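Kitchen Boards and Trays: The Gallery

Home > Kitchen > Galleries > Boards and trays

Words by Periklis Katsaros. Additional grumbling by Ivana Palma.

I have been suspicious of chopping boards with features for a long time. A board is a slab you cut things on. Give it a handle, a lip, a drawer, a slot for the phone or a built-in sharpener and the price goes up, and the onion gets chopped in much the same way. So when Ivana suggested a gallery page on boards and the trays that go with them, I said yes on the condition that I could be rude about most of it.

We spent a fair chunk of June going through catalogues, shops and other people's kitchens. Our own catalogue is up to 748 entries now, boards and otherwise, and I would happily lose half of them. What follows is the short version. A few of our old favourites are missing their pictures while we move the archive over, so those entries are text only for now.

1. The Verhoeven end-grain block

Heavy, handsome, and a nuisance to wash. The seller told us it was "self-healing", a phrase I would like to see retired. Knife marks close up a bit. They don't vanish. If you have the bench space and never need to move it, fine. $82 at the shop we visited, which is less than I expected and still more than I'd pay.

2. The Briven folding board

Folds up the sides so you can funnel the carrots into the pot. Ivana likes it. I found that the carrots went into the pot, behind the pot and down beside the stove. The hinge collects beetroot and keeps it. Good colour range, if that's what you're after in a board.

3. The Floltia nesting set

Sold as a system, with a different colour for each kind of food. We asked 15 readers who own one whether they stick to the colours and the answers were evasive. The smallest is too small for anything bigger than a lime - though it makes a decent cheese plate. They do stack neatly, I'll give them that.

4. The Drolier bamboo board with juice groove

The groove is meant to catch the juices from a roast. It holds perhaps a tablespoon, and the roast has other ideas. Bamboo is hard on knives too, whatever the label says about it being gentle. Ivana has had hers for years and tells me I'm being unfair. She also keeps it on top of the fridge and uses it for visitors.

5. Plain plastic, no name

Cheap, light, goes in the dishwasher, warps eventually. I own two. No complaints, and no love either. When they get too scarred to scrub clean, replace them and don't feel sentimental about it.

6. The enamel tray

More useful than any board on this page. Peelings go in it, chopped veg goes in it, raw meat rests on it. It chips if you drop it, so don't. Mine came from a Tuesday market stall and cost less than lunch. I'd start a kitchen with one of these and a decent knife, and argue about the rest later.

7. The slate serving board

Not for cutting, as anyone who has heard a knife on slate will confirm. Cafés seem to have moved on from these and I hope the rest of us will too. Soup cannot be served on it. Neither can peas. The little chalk pencil that came with ours broke on the second cheese.

8. Pale wood with a black handle, white tray behind

I came to this one ready to scoff at the handle, a thin dark bar along the side of the board. Is it for lifting, or is it for looks? I'd want to carry a full load of chopped pumpkin on it before I believed in it. The pale blond timber is lovely against a grey tabletop, I admit, and the thickness of the edge is reassuring. The plain white tray tucked in behind is more my speed: smooth, rounded at the corner, no gimmicks. Ivana says the spot of lemon yellow makes the whole thing. She would.

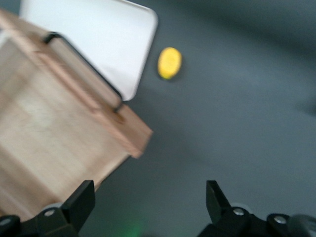 9. The over-the-sink board

Measure your sink. Then measure it again, because the one we tried was a finger's width short and went in with the parsley. When it fits, it does free up the bench. When it doesn't, you have bought an awkward plank with a colander in it.

Got a board you think will change my mind? Send it in through the contact page. Ivana opens the mail, so you'll get a fair hearing from at least one of us.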